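Trolisex: the Wakora update lands this April, and we've rebuilt fishing from scratch

March 2020
For immediate release

Hello from all of us at Menudano! I get to write the press release this time, so apologies in advance for the brackets. The big news first: the next update for Trolisex, our online island-hopping adventure, comes out in April on PC and both consoles. It's free for everybody who owns the game, it's called Wakora, and it's the largest thing we've put out since launch.

Wakora is a new island off the south coast of the map, and yes, it's the one you've been able to see from the lighthouse all this time. Plenty of you have tried to swim there. I've read the forum threads, I've seen the raft made entirely of barrels, and I'm delighted to say you can now simply take the ferry. There are 20 new quests on the island, 5 of them built for groups, and a proper harbour town with a night market that changes its stock every time you visit.

Now, fishing. I know. You've been very patient with us! The old system had you pressing one button and staring at a float, and the rare catches were so rare that some of you gave up on them altogether. We've thrown the whole lot out. Rods now behave differently from one another, bait matters, the weather matters, and the big fish will fight you. Anything you've already caught stays in your journal, and any old rods in your chest will be swapped for the nearest new one when you first log in.

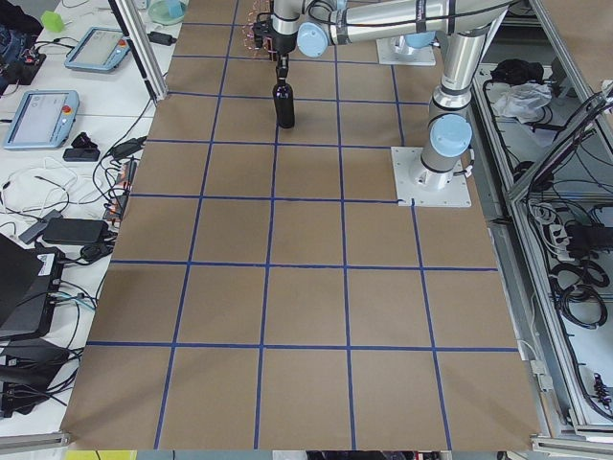 The other thing we've been asked for over and over is more room. Chests in Trolisex have always filled up far too fast (I'm a hoarder myself, my own house in the game is a disgrace), so storage is being doubled for every player, and crafting materials will get a bag of their own. You'll also be able to craft straight from your chests when you're standing in your house, so no more running up and down the stairs with an armful of planks.

Then there's Ki. Ki is the energy you spend on climbing, gliding and special moves, and at the moment it drains so quickly that most people never bother gliding at all. That's a shame, as gliding is my favourite bit. From April Ki will come back twice as fast while your feet are on the ground, and short glides won't cost you anything. We've trimmed a couple of the strongest combat moves to make up for it, and I expect to hear from the hammer players about that. Please be gentle.

We've also been through the bug list with a very large broom. The update fixes 635 reported problems, including the goat that follows you into cutscenes, the missing door in the mill, and the crash that happened when two players opened the same map. The full patch notes go up on our website the day before release, and they're long, so put the kettle on.

A quick word on what Wakora costs, which is nothing. The island, the fishing, the storage and all the quests are included. The only new thing in the shop is an optional outfit pack for 2,099 shells, our in-game currency, and you can earn shells by playing just as you always could. It's clothes and hats only, and it won't make you any stronger.

If you'd like to try it early, the test server opens a fortnight before the main release. Sign up through your account page and tick the box marked Wakora preview. Your progress on the test server won't carry over, so don't get too attached to any fish you land there.

Press copies, screenshots and a trailer are available on request from the press page of the Menudano website. We're happy to set up a guided tour of the island for any outlet that wants one, and I'll probably be the person steering the ferry.

About Menudano
Menudano is an independent games studio and the maker of Trolisex.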